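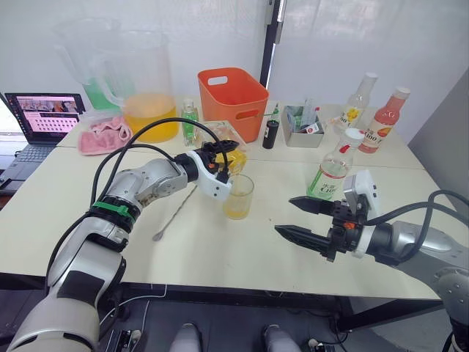
Drinks station, head view, both arms at the table.

Gorkance Tabletop Drinks Set: README and Rules of Practice

Maintained by the Treloar laboratory, Varthorpe
Contact for questions and corrections: Melquiades Cortés

1. Scope

This document accompanies the drinks portion of the Gorkance recordings. It states what the set contains, how sessions are to be run, and the conditions under which an episode may be accepted. It applies to all operators and reviewers at Varthorpe and to the partner site at Rellside. Where a local rule is stricter than this document, the local rule applies.

2. Contents

The release holds 1,000 episodes recorded with a two-arm robot at a fixed table. Of these, 600 were recorded at Varthorpe and the remainder at Rellside. Written task notes are supplied for 413 episodes. The other episodes carry a task label only.

Tasks are limited to moving, placing, pouring and stirring. Typical objects are a drinking glass, measuring pitchers of juice, bottled drinks, a long metal bar spoon and a container of lemon pieces. No alcohol, hot liquid or carbonated drink is permitted in any task.

3. Table setup

3.1 The two table sections shall be pushed together before power is applied to the arms. The seam shall be checked by hand for a raised edge.

3.2 Pitchers shall stand toward the back of the table at the start of an episode. A pitcher used for pouring shall be filled to no more than half.

3.3 The laptop shall be kept on the side section, to the left of the working area. Liquids are not to be placed on that section at any time.

3.4 A towel shall be within reach of the operator throughout the session. It need not be folded. Towels are part of the normal setup and are not a reason to reject an episode.

3.5 Small packets and sticks shall be kept in the open metal box at the back. Items not named in the task may remain on the table, provided that they do not block the path of either arm.

4. Operation

4.1 One operator and one observer are required. The observer holds the stop control and has no other duty during an episode.

4.2 Each arm shall be moved through its full task range once, at low speed, before the first glass is placed. Cables shall be watched during this motion. If a cable pulls tight or catches on a joint, the session is stopped and the cable is routed again.

4.3 Gripper fingers shall be open on approach to any glass or bottle. Grip force shall be set to the value listed for the object in the task sheet and may not be raised during an episode.

4.4 Both arms may work above the table at the same time. They may not hold the same glass object.

4.5 Hands shall not enter the working area until both arms have stopped and the observer has said so aloud.

5. Spills and breakage

A spill that stays on the tabletop ends the episode. The episode is kept and labeled "spill." A spill that reaches the floor or any cable ends the session, and power is removed before cleaning begins. Broken glass ends the session in all cases. The table is cleared in full and the grippers are inspected before work resumes.

Drinks used in recording shall not be consumed. Opened juice and cut fruit are discarded at the end of the day.

6. Acceptance of episodes

A reviewer who did not operate the session shall watch the episode from start to finish. An episode is accepted if the task label matches the action, the head view is unbroken, and no person's face is visible. Failed attempts are accepted and marked as such. Reviewers shall not trim an episode to hide an error.

7. Known limits

Clear glass and clear plastic are common in this set, and object outlines may be hard to separate from the pale tabletop. Objects are often partly hidden by a gripper or by each other. Product labels are visible in many episodes and may be only partly readable. Liquid levels are not measured.

8. Changes

The current text was adopted in June. It replaces the earlier Varthorpe bench notes, which should no longer be cited. Proposed changes are sent in writing to the contact named above, with the section number and the wording requested.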